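The Girl at the Hem Counter

By the time Mio Kikuchi had worked at Plotum for a full year, she had sold leggings to every kind of person there is, and she had come to believe that people don't really shop for leggings at all. They shop for the day they imagine having in them. There was the woman who bought three pairs of the high-waisted black for a hiking trip and came back in March to say she had worn them on the couch for the entire winter and could she please have three more. There was the retired bus driver who wanted something warm under his trousers and blushed so hard at the word tights that Mio started calling them base layers, just for him, and kept it up ever after.

It was a narrow little store between a pharmacy and the Garcia bakery, and in the mornings the whole place smelled of sugar and yeast, which did the swimwear no favors. Mio ran the register, the fitting rooms and the hem counter, which was her own idea and the thing she was proudest of. Her grandmother had taught her to sew on a machine as heavy as an anvil, and when a customer sighed in front of the mirror and said the length was almost right, Mio would be on her knees with pins in her mouth before the sigh was finished.

The trouble that winter was the Brosus order. Brosus made a padded sports top in a deep plum color, with straps that crossed at the back, and the owner had fallen in love with it at a trade fair in Gokdale and ordered 182 of them in one enthusiastic afternoon. They came in two deliveries. The first was perfect. The second had been cut by someone in a hurry, or by someone sad (that was Mio's theory), and the left strap on every last one was a good inch longer than the right.

"We send them back," said the owner, on the phone from her sister's house.

"They won't take them back," said Mio, who had already called twice and been passed along to a man who sounded as if he was eating soup.

"Then we mark them down."

"To what? Who wants a lopsided top, even for 19 dollars?"

There was a long pause, and in the background a dog barked and somebody told it to hush. "Well," said the owner at last, "you're the one who sews."

So Mio took them home. She took them home in shopping bags, a dozen or two at a time, on the number four bus with the bags on her lap and her chin resting on top, and every evening after supper she sat down at the kitchen table with her seam ripper and her good lamp.

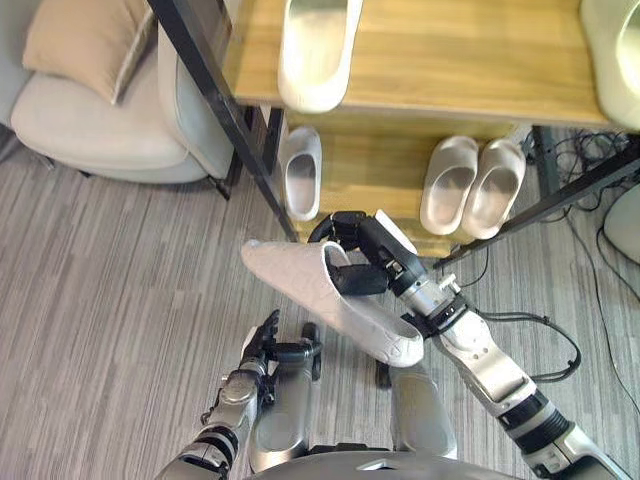

She had meant to do ten a night, and the first night she did four. Plum thread is a hard thing to see against plum fabric, and she had to unpick each strap where it met the back, trim it, fold it and set it in again so the stitches lay flat and wouldn't rub. Around nine she would get up to stretch, and that was when she caught herself looking for other things to do. She watered the fern. She wiped down the stove. She thought about the shoe rack she had been wanting for the hall, a plain one with two pale wooden shelves and black metal legs, where a person could set out white slippers for company and feel like somebody who had company. Then she would sit down again, thread the needle, and tell the next top out loud that it was going to be just fine.

Her mother called on Sundays and wanted to know why the store couldn't pay a proper seamstress. "I am a proper seamstress," Mio said, and was surprised by how it came out. She had never said it before. She had said she was handy, or that she did a little sewing, or that it was something her grandmother used to do. Her mother was quiet for a moment and then asked whether she was eating enough vegetables, and Mio understood that this was a kind of applause.

The tops went back to the store in the same shopping bags, and Mio hung them up front by the window. She wouldn't let the owner put a sale tag on them. Instead she wrote a small card in her neatest hand that said Straps fitted by hand, ask at the counter, and propped it against the mirror.

For two days nothing happened, apart from a boy coming in to ask if they sold phone chargers. On the third day the couch woman came by for another pair of the high-waisted black, and she stopped at the rack and held one of the plum tops against her coat.

"Fitted by hand to what?" she asked. "To whom?"

"To you, if you like," said Mio, who had not planned on saying any such thing.

The woman had one shoulder higher than the other, it came out – a bicycle, years back, and a bone that had set as it pleased. All her life, or all of it since the bicycle, one strap had slid down while the other one dug in, and she had supposed that was simply how straps behaved. Mio stood her in front of the mirror and pinned and looked, and pinned again. Then she went into the back room, to the one bag she hadn't gotten around to yet, and came out with a top that was still wrong in exactly the way it had arrived.

"Try this," she said. She crossed the straps over and smoothed them down, and the long one went up over the high shoulder and lay there as if it had been measured for it.

The woman lifted her arms. She swung them in circles, first forward and then back, and nearly knocked over the sock display. "Oh," she said. "Oh, for heaven's sake." And she bought two, and asked if Mio could see about her raincoat.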